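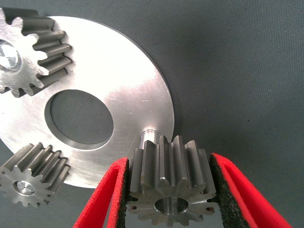
Round aluminum plate with through-hole, on gray fabric.

Nalton Clock and Instrument Society
Minutes of the General Meeting, 30 May 2020

Chair: Patricio Zúñiga
Quorum was confirmed. The meeting was called to order on schedule.

1. Minutes of the previous meeting
The January minutes were approved with one correction. Under item 4, "Parow bequest" should read "Parow loan." The objects remain the property of the Parow family and are to be listed that way in the catalog.

2. Matters arising
The roof repair above the reading room is finished. The final invoice came in at $2,318 and has been paid from the building fund. The roofing firm, Orellana, has given a written warranty on the flashing but not on the gutter, which was outside the quoted work. The gutter still leaks at the northeast corner. It was agreed to get a separate quote.

The missing key to the map cabinet has not been found. The lock will be replaced.

3. Library catalog
The card catalog is being moved to the Porent database. Entries for books and bound periodicals are complete. Trade catalogs and loose leaflets are not started.

Discussion covered three points.

3.1 Dates. Many leaflets carry no printed date. The chair proposed entering the decade in square brackets where it can be estimated from the prices or the address of the maker, and leaving the field blank otherwise. Agreed.

3.2 Duplicates. More than 200 periodicals are held in two or more copies. Members favored keeping the better copy and offering the rest to other societies before any sale. One member objected to selling any issue that has a former member's notes in it. It was agreed that annotated copies will be kept regardless of condition and that the annotations will be mentioned in the notes field.

3.3 Shelf marks. The old shelf marks will be retained. A proposal to renumber the whole collection by subject was discussed at length and withdrawn.

4. Reading room hours
The room has been closed to visitors. The chair set out a draft plan for reopening by appointment, with one reader at each table and returned books held for two days before going back to the shelf. Questions were raised about who would hold the appointment book and whether email requests would be accepted. The plan was approved in principle. The wording of the notice for the front door was left to the chair.

A request to extend evening hours was deferred until the heating contract has been reviewed.

5. Lecture program
The spring lecture on tower clocks was not held. The speaker is willing to give it later in the year, either in the hall or by video. Members without a computer asked for a printed version of the text. The speaker will be asked whether this is acceptable, and copies will be mailed on request if so.

Two subjects were suggested for the following season: the regulation of railroad time, and the lacquering of brass. No speakers have been approached.

6. Newsletter
The next issue is limited to six pages because of mailing weight. Contributions in hand already exceed this. The article on pendulum suspension springs will be divided between two issues. The letters page will be dropped for one issue only. Contributors are reminded that drawings must be supplied in black ink and at final size. Pencil drawings do not reproduce and will be returned.

7. Dues
Motion: that annual dues remain unchanged and that members who have paid for the canceled spring lecture be offered either a refund or a credit. Moved and seconded. Carried, with one abstention.

8. Other business
The Nalton town library has asked to borrow the framed railroad timetable for a display. Approved, subject to proof of insurance and to the frame being hung away from direct sunlight.

A member asked that the minutes be set in larger type. The secretary will try this with the next set.

The chair noted that the storage room shelving is full and that nothing further should be left there without a label giving the owner's name and the date of deposit. Unlabeled items will be listed in the newsletter before any decision is made on them.

9. Action items
Gutter quote: building officer
Cabinet lock: building officer
Notice for front door: P. Zúñiga
Letter to lecture speaker: program secretary
List of duplicate periodicals: librarian
Insurance letter to town library: secretary

The date of the next meeting will be announced by mail. There being no further business, the meeting was adjourned.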